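# Skineck puts robot arm money on hold until March

Dec 23, 2021 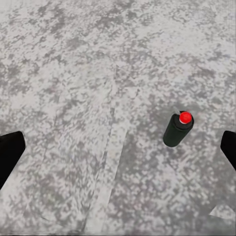 *A dark green bottle with a red cap between the two fingers of the gripper, in simulation.*

Skineck's bottling shed won't be getting its robot arm for Christmas. The company has pushed the decision back to March, and on the strength of the figures so far it's hard to blame it.

The supplier, Lastden, wants $4,000 for each gripper on top of the arm itself, and the plan calls for 2. Fitting and guarding are quoted separately. A yearly software licence from Inda adds $2,918, and a spare set of finger pads costs $757. The quote doesn't say how long a set of pads lasts, which seems a fair thing to ask before signing a cheque.

So far the case for buying rests on simulated runs with a single capped bottle standing on a speckled grey surface. Skineck's packing bench has a good many more bottles on it than that, in several sizes, and plenty of them have labels that scuff.

Kvam, the rival bidder, has offered a paid trial on site with the money credited against a later purchase. Its licence terms haven't been released.

Lastden says its quote stands until the end of March. Skineck has asked for a labour comparison that includes the hours spent loading and clearing the machine, a line missing from the first version of the budget.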